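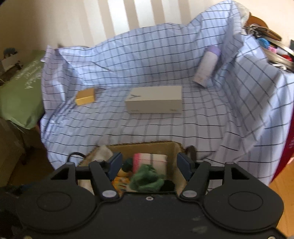 I have been shown how to do things by a great many people, and hardly any of them were good at it. My father taught me to drive by breathing in sharply. So I come to the business of teaching robots with some sympathy for the pupil. The current fashion is to hold the robot's hand for it, or more exactly to hold a hand of the same kind, a gripper with two fingers and a grip for yours, and do the chore yourself while a camera on it takes notes. The curriculum is tidying up. A brown container with a dark handle on each side sits at the near edge of a checked cloth, already holding a bunched piece of green cloth and various other goods, while an off-white box, a little yellow-orange one and a cylinder with a lavender cap are out on the fabric. Anyone who has lived with a child knows this lesson plan.

I did this work for part of a year in Tultotska, on a project called Nelleo, and I was paid by the accepted demonstration. My total was 1,011. I mention the figure with the pride of a man who once ate a lot of pie at a fair. Before that I spent a few weeks on the remote-control side, where you sit in a chair in front of two levers and a screen and try to persuade an arm across the room to pick up a sock. The arm was named Kong. Kong was strong, and had the reflexes of a county office.

My opinion, for what it's worth, is that the hand-held way is better, and that its supporters are wrong about why. They say it's faster and cheaper. It is both. I could do 17 demonstrations with the gripper in the time it took me to do one decent one with Kong, and at no point did I have to reboot my wrist. But fast and cheap are what people say about gas station sushi.

What matters is that you can feel the thing. When you steer an arm from a chair, you have only your eyes, and your eyes are overconfident. You see a bottle, you close on the bottle, and you learn from the look of the bottle that you've been crushing it. With the gripper in your own fist, the squeeze comes back to you through the handle. You ease off without deciding to. Then you hand over a recording with that little easing-off in it, and it's the best part of what you know, even though you couldn't have written it down if they'd offered you double.

The engineers at Grestex, who ran the place, would have liked it if I had been smoother. There was a rule that any take with a pause longer than five seconds went in the trash. I understand the rule. Somebody has to watch these things. But I lost 115 takes to it, and I would put most of them up against anything that was kept. A pause is where you look at a heap and work out that the thing on top isn't the thing to start with. Cut the pauses and you get a robot that has only ever seen people who already knew, and it will go through life like a dinner guest who has memorized the jokes.

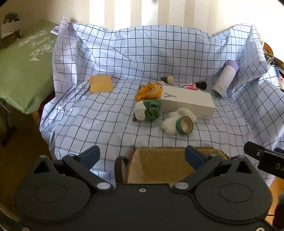

Then there's the question of what to practice on. When I started, the proposal was wooden cubes, all one size, on a bare table, and it took a coworker named Emiliano Cervantes to ask in a meeting when anyone present had last put away a cube. I've been on the side of junk ever since. Give the machine orange-yellow yarn with its loops spilling out. Give it a roll of green tape standing on edge on top of a fluffy white plush toy, which is a problem I'd want a minute with myself, and a scrunchie around the middle of something that didn't ask for one. Keep the cloth rumpled, too. Yarn has no edges to speak of. A sponge gives when you pinch it and a cardboard box gives only once, and you would like the robot to find this out on your yarn before it meets your mother's.

The usual objection is that people are sloppy teachers, and that a machine raised on our habits will inherit them. Well, yes. I always go at a box from the right, because of a shoulder, and I suppose there may someday be a robot in a kitchen somewhere favoring a shoulder it doesn't have. I can live with that. The cure is more people: left-handed ones, impatient ones, old ones, my sister-in-law, who folds towels in a manner I've never been able to follow. It costs more to hire a crowd than to hire one neat young man with good posture – I have seen the budget – but one neat young man is how we got office chairs.

I'd also let the demonstrators write notes. We weren't asked for any. I kept my own on the back of a parts list, and the last one from June says only "yarn again, go under."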